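How I Set Up a New TV for a Bright Living Room

I just helped my sister get her new Rallis 4K set going, and I took notes this time so I don't have to figure it all out again when mine arrives. Her living room gets sun all afternoon, so most of this is for people with big windows.

First, go into Picture and switch off Store mode. On the Rallis you'll find it on the second page of the menu, under System. Then pick Movie or Filmmaker as your starting point. It looks a bit yellow at first – give it a couple of evenings and the old setting will look blue to you!

Next is the backlight. Do this one at the time of day you watch most. I put ours at 14 and left contrast where it was. Sharpness went down to 2, and the fuzzy outlines around the subtitles went away. 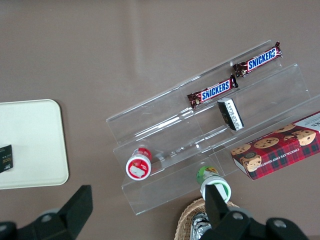 Do I need an expensive HDMI cable for 4K?
Any cable labeled Premium High Speed will handle 4K at 60 frames per second. Keep it short if you can, and plug it into the port your TV's manual lists for full 4K.

Now turn off motion smoothing (Rallis calls it Fluid View, and other brands all have their own name for it). I leave it on low for hockey and off for everything else.

Last thing, run the software update before you save your settings. Ours wiped everything I'd done and I had to start over – so write your numbers down first.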